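I met Ingrid Ferreira at the Valente workshop in Mornedport, where she writes the planning software they call Prunder. I'd expected her to talk about the arm. She mostly wanted to talk about logs.

"The arm's the easy bit," she said. "I had 67 states in the first planner and I couldn't tell you which one it was in!" She rewrote it in February, and the new one -- she's clearly fond of it -- replans whenever the wrist view and the fixed view disagree.

I asked how she tests it. "1,000 runs in simulation, then 200 on the bench. The bench always finds something else."

Memory modules are her favourite problem.

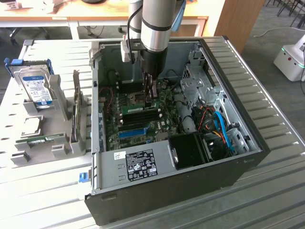
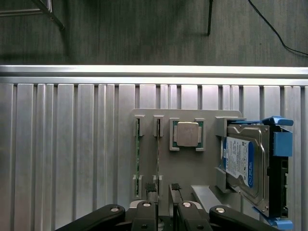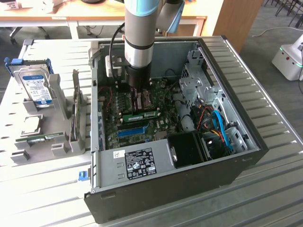
"People ask for more speed," she went on. "I'd take a better error message. Mesik, our log viewer, used to just say 'plan failed'. Now it tells me which step, and what it thought it was looking at."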